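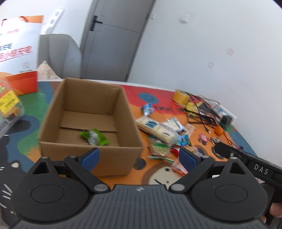

Prajapati and Hemivitz
Published online: Jul 16, 2021

3.2 Packing snacks at home

Anyone who has packed a care package on the floor of a family room will know how quickly the snacks spread out, and we grew rather fond of this stage of the work. Figure 4 shows a box at the Udside home with one green and silver wrapped snack inside and others still on the play mat, among them a long white snack bar package with blue printing. A roll of yellow tape stands farther back.

Across the 70 homes we logged 943 packing sessions, and we were glad to find that most families settled into an order of their own, with flat bars going in early and small packets tucked wherever a gap was left. Boxes packed on a patterned mat took 10 seconds longer on average than those packed on a plain floor. We suspect that small, bright wrappers are simply harder to pick out among cartoon shapes, a point we come back to in Section 4.

Figure 4. Cardboard box and snacks on a play mat, Udside home.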